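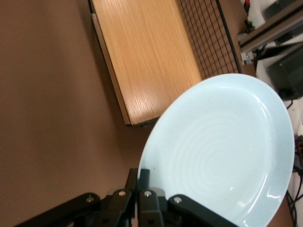

Wrist camera view, open day, light blue plate in the gripper.

May 7, 2025

Open day at the Trusberg workshop. Writing this up the same evening while it's all still in my head, because I came home with a full pocket of scribbled notes and a very sore throat.

We had 35 visitors over the day, in 3 groups. The first group was from Zivthorpe, mostly people who do packing and kitchen supply work, and they asked the best questions of anyone. The second was a school class. The third was whoever had seen the poster. I gave the short talk each time and then we went straight to the arm, which is what people had come for anyway!

The task was plate to rack. Pick up the light blue plate from the table, tilt it, carry it over to the black wire rack, set it down. I love this one as a demo. People know exactly how hard it is to put a plate away without banging it, so they lean in at the right moment and hold their breath when the rim gets close to the wires. You don't get that with foam cubes.

Grasp is near the rim, one finger on the face of the plate. The glaze is fairly matt but it still throws bright highlights on the inside curve of the rim, and I'd been worried about that under the workshop lights. For colleagues: no changes to exposure today, I left everything as it was in November.

Log for the day: 22 full runs, 3 misses. All three misses were at the grasp and none at the rack, so the placing side is in much better shape than I would have guessed a month ago. Two of them came one after the other in the second group, and both times the plate slid a little and settled back on the table, no chips. The class cheered louder for those than for the good runs. The other miss was my own fault – I had set the plate down too close to the wooden board and the approach came in at a silly angle. Leave more room there.

We had the wrist view up on the big screen beside the arm, and I want to do that every time from now on. Several visitors stopped watching the arm altogether and just watched the screen. One girl pointed out that you can see the rings in the plate like the rings a potter leaves, and the tiny specks in the glaze, and asked if the robot "likes" that plate. I told her the operators do. Then we got into a really good talk about whether a pattern like that helps or gets in the way, and I didn't have a proper answer. Would be worth a quick test against a plain white plate, same size if we can find one.

Other questions I want to keep:
How does it know how hard to squeeze? (Asked in every group. Make a better answer, with a drawing.)
What happens with a stack of plates?
Could it do a glass?
Who is responsible if it drops my grandmother's dish?

The Zivthorpe people want to come back with some of their own dishes, and they mentioned that the Cluvholm site might send people too. Yes please. Told them to bring something with a deep rim, we have nothing like that on the shelf.

The Kırmızıgül routine (the slow retreat after release) ran in all of the third group's runs and looked lovely. It's slower, but the fingers come away from the plate without that little nudge at the end, and one visitor said it looked polite. Keeping it as the default for demos.

To do:
– tighten the finger screws, check again after the next long day
– tape a mark on the table for the plate start position
– tidy the cables on the right side
– copy run log to the shared folder
– more chairs, and water for whoever is talking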